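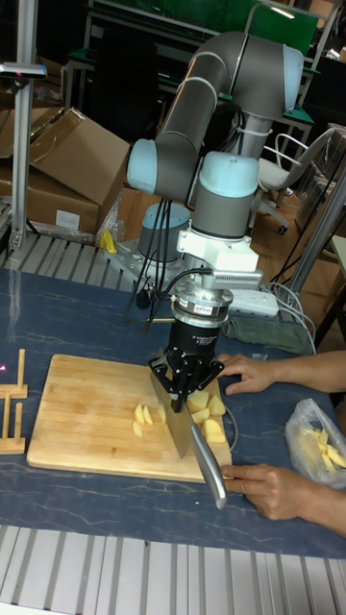
Potato station. Arm and operator both on the knife, slices to one side, wedges to the other.

Prep cell gallery: what we're buying and what we're not
Posted 2026-03-21 by the Zudport kitchen equipment desk

Quick page, more words than pictures for now. People keep asking where the prep cell money goes, so the budget notes are all in one place. Read it before the Addale call please. Prices are ours, before tax, from the quotes we have in hand. More pictures get added as the other stations get set up.

About the picture up top
Cutting is the job we are pricing first. Big knife, plain wooden board, peeled potato. Hands stay close to the blade in this setup, so cut-resistant gloves are in the budget now, both hands, three sizes. They were missing from the first draft. Fixed.

Arm
Six-axis cobot. Not on the buy list for this round. Lease quote from Zaleline runs through next March and we want to see it before anybody talks about owning one. Ask them what happens to the service visits if we move sites. Their last email skipped that.

Gripper and sensor
Multi-finger gripper under a force-torque sensor. Priciest bits after the arm itself. Spare finger set is 400, lead time is long, order one with the first batch. No second sensor this year. If it goes down we stop and wait, everyone has agreed to that in writing.

Cables
Run down the outside of the arm in loops. Clips and a sleeve kit, 44 all in. Cheap, just get it. Same order as the power strip replacement so we only pay shipping once.

Knives
Metal handle chef's knife for this station. Want two more the same, from the same maker, no mixing. A different handle means setting up the grip again and that is half a day of somebody's time. Sharpening goes under consumables, not equipment (it was in both, thats why the totals looked off).

Boards
Wood marks up. Cut lines and stains, see the one in the picture. Budget is 110 for a stack of replacements. Plastic was suggested, still waiting on Ngô to send samples. Keep the outside size the same whatever we pick, rounded corners too.

Table and frame
Slotted aluminum, so most add-ons bolt on wherever. No new frame needed. The mat on top is fine for trials but we need a price on something wipe-clean for real kitchen use. Two quotes minimum.

Potatoes
Yes they are a line item. Bagged by shape after cutting, sticks in one bag, slices in another. Bags and labels come out of the packing budget, ask there first before you order more.

Where we are
Everything above except the arm lease comes to 1777, including gloves, spares and shipping. Addale wants the order split over two invoices. Fine with us as long as both land in the same quarter.

Still open:
Wipe-clean table cover, no price yet
Board samples from Ngô
Zaleline service terms
Storage for spare knifes, probably a locking drawer

Next up on this page: carrots, then onions. Send corrections to the equipment desk inbox, put "prep cell" in the subject line or it gets lost.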